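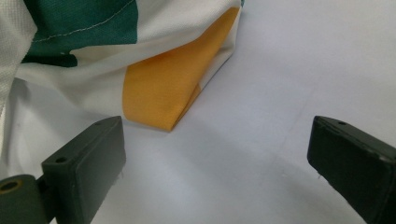 Fabric handling with a hand-held gripper, jaws open and clear of the cloth.

Search this site Enter keywords
Home Projects Reports Funding Contact

Clumarier: Good Practice for Hand-Held Gripper Demonstrations
Interim progress report to the Lornance Fund
Submitted 17 Apr 2020

1. Work in this period

The grant pays for a written code of practice for teams that record people doing tasks with hand-held grippers, so that the recordings can be used to train robot arms. The first full draft is finished. It has 16 rules. We have tried all of them at our own bench and at the Bisetti site, and 14 are ready to be adopted as written. The other two are covered in sections 3 and 4.

The trial work used soft goods and small containers. We chose soft goods first because they cause the most disagreement between operators. A box is either picked up or it isn't. With a bag or a folded cloth, two people can watch the same attempt and log it differently.

2. Rules for starting and ending a recording

Each recording starts with both grippers fully open and clear of every object on the table. The operator holds still until the recorder confirms that both grippers are being tracked. The same position ends the recording. If a finger touches an object before the start is confirmed, the attempt is logged as void and the reason is written down. Void attempts are kept in a separate folder and are not deleted.

Soft items are not to be smoothed out or squared up between attempts unless the task sheet says so. In the early trials some operators tidied the cloth without thinking about it, and the recordings drifted toward neat starting positions. The task sheet now has a line for the starting state, with "flat," "folded," and "bunched" as the allowed entries.

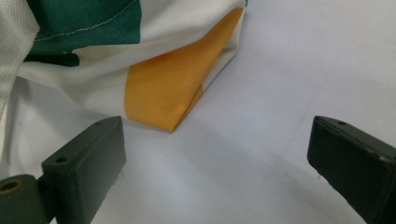
Sihan Xue asked at the review whether "bunched" was too loose a word for a standard, and suggested that the task sheet carry reference shapes for operators to match. We discussed this at length. Matching a shape takes time and brings back the tidying problem, so the draft keeps the single word and asks for variety between attempts. The suggestion is recorded in the change log and can be reopened after the next trial.

3. Finger pads and fasteners

Pads are checked at the start of each session and again after every 20 attempts. The check covers lint and loose threads, wear along the edges, and the screws that hold the pads. Lint is removed with a dry brush. Solvent wipes are not allowed on the pads at the bench.

This is one of the two rules still open. The Bisetti operators want the second check tied to time on task instead of the number of attempts. Both versions will be run side by side and the pad condition logged for each.

4. Two-handed tasks

Most of the two-handed rules concern how the operator moves. One gripper may hold an object while the other waits open, but the waiting gripper stays over the table and in view of the head camera. Objects are not passed from one gripper to the other in mid-air unless the task calls for it. Cables run back along the forearm and must leave the wrist free to turn. The operator does a slow reach to each corner of the table before the first recording to find out whether a cable pulls. 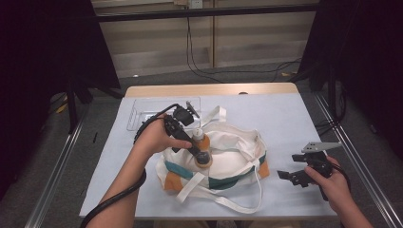

One comment on the circulated draft said the cable rule should go further: it tells me what to do with the wire on my arm and says nothing about the wire on the floor, and I would have put the floor first. We agree. A floor section is being written, covering where cables may lie, how slack is kept, and who signs off the area before a session. Until that text is approved, the cable rule stays open.

5. Records and sign-off

The session log is now a single page. It lists the operator, the task sheet version, pad checks, void attempts and any departure from the rules. Mogensen has agreed to use the same page in its own lab, so the two sets of logs can be compared directly.

6. Next period

The target is 2000 logged recordings under the revised draft, split between our bench and Bisetti. The floor section goes out for comment first. The revised code is due to the Fund in September, with the change log attached. We are not asking for any change to the budget or the end date.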